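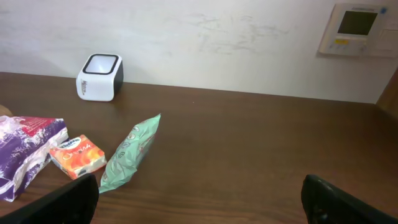 Plalten Two-Arm Tabletop Kit: Frequently Asked Questions

What comes with the kit?
Two arms, each with a two-finger gripper and a small wrist camera, one overhead camera, table clamps, cables and the Plalten software. The table and the things you want sorted are up to you.

What kinds of items can it pick up?
Small household and drugstore items: tubes, jars, snack packs, small boxes. The limit is 200 grams per arm. Wrapped goods that crinkle are fine, but expect to record more examples of them than you would for a box.
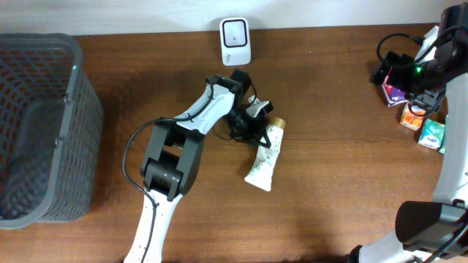
Mixed shapes can be taught in the same task. Start with one item, get it going into the basket reliably, then add the next. Most customers record 50 examples per item before the first training run. Murray Bouchard in our Stiltemden office will look over your first set at no charge.

Does it matter which way a tube is lying?
It matters during recording. Turn the tube a little between examples and move it to different parts of the table. The arm should come down with a finger on each side of the tube and close on the body. Keep the fingers off the cap, where they tend to slip.
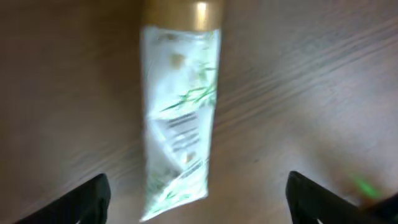 Why are my wrist camera pictures blurry?
The arm is moving too fast for the light in the room. Lower the speed setting in the Motion tab or add a lamp. A little blur on the way to an item does no harm. If it is still there when the fingers close, slow down and record that example again.

Do I need a special table?
Any flat, steady table will do. Shiny tops can throw glare into the cameras, so try moving the lamp first. If that doesn't help, we sell a matte mat made by Durán for $49.

Can it handle glass?
Small jars with the lid screwed on, yes. Use the Soft Grip setting and bring the fingers in low on the glass. We don't cover broken jars.

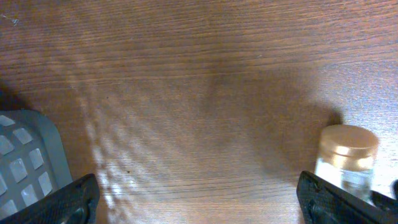 How long do the gripper pads last?
We rate them for 3000 grips. Replace both pads on a gripper at the same time. Spares ship from Clitunari, our parts supplier, and go on with the small hex key in the kit.

Can I try a kit before I buy?
We lend demo kits for two weeks. Write to Mervin Gauthier in sales with your table size and a list of items. The demo kits are all booked until May.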